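# The Slow Arithmetic of Toast

At Plormont, the day's first recording usually starts before 9, and most of the staff are already behind. The company trains control software for two-armed machines with multi-fingered hands, and what the software needs is examples: complete runs of a household job, each one stored with joint positions, camera views and a written label.

The current job is toast. A slice goes into a two-slot toaster, the lever goes down, and the finished slice ends up on a tray. Ehsan Mengal, who runs collection, picked it for its awkward timing. "Most tabletop jobs are all motion," he says. "With toast, a large share of every recording is the arms holding still. The model has to learn that holding still is part of the job."

That choice has a cost. Early versions of the Plormont dataset trimmed the idle stretches to save storage. A policy trained on the trimmed runs reached for the bread as soon as the lever was down. The stretches were put back, and the wait now has its own label, separate from "approach" and "retrieve."

The target is 2000 accepted runs. An operator records for 90 minutes, then changes places with a reviewer. Reviewers reject a run if a hand leaves the head camera's view during a grasp, if the wrist view is fully blocked, or if the label and the motion disagree by more than a moment. On one Thursday in January, 23 runs were thrown out for a single fault: the clocks on the wrist and head cameras had drifted apart.

Small changes between runs are deliberate. The tray is shifted or turned. People come and go behind the table, and the reviewers leave those runs in – a kitchen has people in it too.

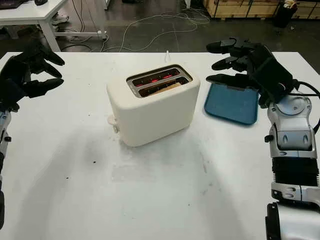
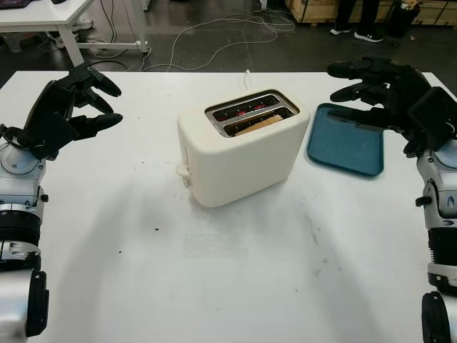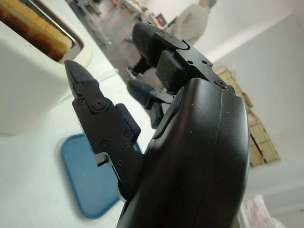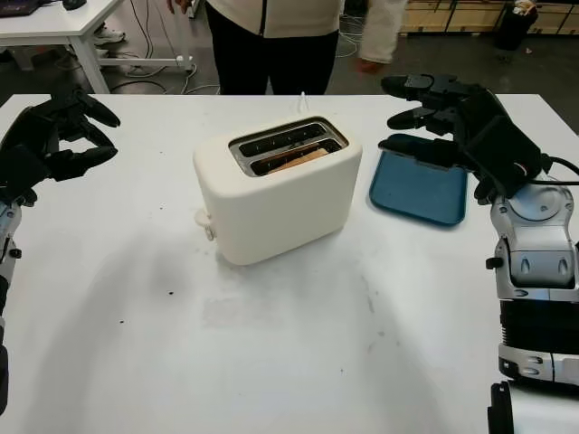
Emil Berchtold, who handles the training side, is more cautious about what the collection will buy. His group splits the data by session, so that no test run shares a morning with a training run. Splitting at random gave better scores, and he does not trust them. Two runs recorded minutes apart have the same light, the same operator and nearly the same tray position, and a model can score well by remembering them.

He would also like more failures. Under the present rules, a dropped slice ends the run and the file is discarded. Berchtold wants the recovery kept, with the drop marked, so the model sees how an operator gets back to a usable grasp. Mengal agrees in principle but points to the labeling load, already the slowest step. A trial set of 90 recovery runs is planned once the main target is met.

After that the toaster will be swapped for a different model, with the lever in another place. The review rules will stay as they are, and the run count will start again from zero.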